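Weekly going-over of the two-arm table cell at Sutherland, in order. A few of you asked after my August post about the cable that let go. Long thread, mute if you need to.

1/
The cell is two arms on a white table pushed up to a plain wall. Blue ribbed fingers on both grippers, a small camera on each wrist, one fixed camera looking at the whole table. It sorts and stacks light things: plastic cups, drink cans, tubs. Nothing heavy, nothing sharp.

2/
I do it Wednesday morning before anyone wants the arms. Takes me 36 minutes if nothing is wrong. If a finger needs swapping, call it an hour.

3/
Power first. Both arms parked, brakes on, controller off at the wall, key in my pocket. I used to leave the controller live and just hit the stop. Then I leaned on a joint while reaching for a hex key and got a fright. Off at the wall now.

4/
Fingers. They're the soft ribbed sort from Tarnar and they wear at the inside of the tip. Bend each one by hand until the ribs close up, then let go. It should come straight back. If a rib has gone white at the root or there's a split you can catch with a fingernail, the finger goes in the bin.

5/
We log closes per finger. The last one I binned had done 453 since the logbook page was started, and that was early. Most see out 500 and I change them there regardless. They're cheap compared with the afternoon you lose when one splits halfway through a run.

6/
Change them in pairs. I tried one new and one old on the same gripper and the grip centre shifted towards the soft side. Cups came up crooked and I spent ages in the software looking for it.

7/
Finger screws: snug, a drop of the blue threadlocker, then a paint-pen line across head and body. Next week you look at the line and you're done. Please don't do them up with a power driver. The inserts are in plastic and they will spin.

8/
Wipe the fingers with a damp rag and a bit of dish soap. No solvent. Somebody used brake cleaner on a set at our Girnach site and they went tacky and picked up every bit of fluff in the shed.

9/
Wrist cameras. Lens cloth only. Check the bracket by pushing on it gently sideways. Any play at all and the hand-eye calibration is rubbish, so tighten it and redo the calibration before you go any further.

10/
Cables, the reason for the August post. The wrist camera cable comes out of the camera and has to follow the last joint all the way round. We had it tied too short. It looked tidy and it pulled the plug half out every time the wrist went to the end of its travel. Dropouts, never in the same spot twice.

11/
So it's looser now. Bigger loops alongside the gripper body, then back to the wrist. It looks untidy and it has been fine. Once power is back on, I run the last joint slowly end to end at 5 per cent speed and watch the plug the whole way. If the cable goes tight anywhere I let out more. If a loop can get between the fingers I take some back.

12/
Table. Wipe down, then check the small blue tape marks at the back. Those are our reference for where the table sits. People bump it with a chair, the tape no longer lines up with the pencil marks on the wall, and every taught position is out by the same amount. Shove the table back before you reteach anything. Ask me how I know.

13/
Then a handling check with real objects. A few coloured cups and a can. Cups are good for this because they're light and they show up a bad approach straight away by tipping or sliding. The can is for grip: hard, shiny, and it will slip in a worn finger well before a cup does.

14/
In the wrist view I want a finger in each lower corner with the cups between them. If one finger sits a lot further in than the other, the camera has moved or a finger is on wrong. The fixed camera gives me both grippers and the cable loops together. 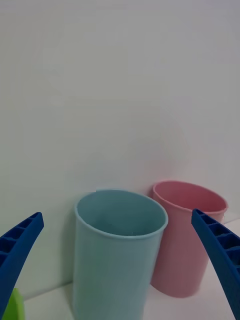
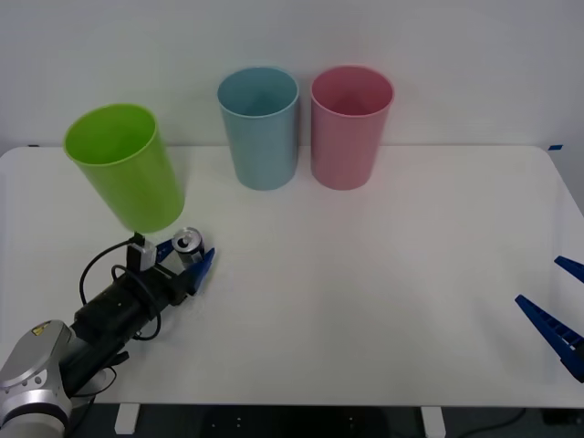

15/
Lighting. Plain wall, plain table, diffuse light. The pale cups don't have much contrast against white so we keep the exposure locked on all the cameras. If the blinds have been left open I shut them and wait a minute before saving reference shots.

16/
Arm joints I mostly leave alone. Listen for anything new when they move slowly, feel for warmth after a run, look at the caps for a screw backing out. The proper service is Sakemine's job, once a year, and I don't open the joints between visits. The grease they use isn't something I can get at the hardware store.

17/
Log it. Date, closes per finger, anything swapped, anything odd. "Slight tick, left wrist, slow moves only" is a useful entry. "All good" every week for three months is how we missed the cable.

18/
Spares in the drawer under the bench: two pairs of fingers, one camera cable, a bag of finger screws, threadlocker, paint pen, cable ties (reusable ones, don't use the cut-off kind near the wrist, the ends are sharp). If you take the last of something, write it on the whiteboard.

19/
Still to sort out: the cable on the floor under the table. It's in the way of my feet and I'd like it up in a tray along the underside. I'll do it when the new tray turns up and post how it's fixed.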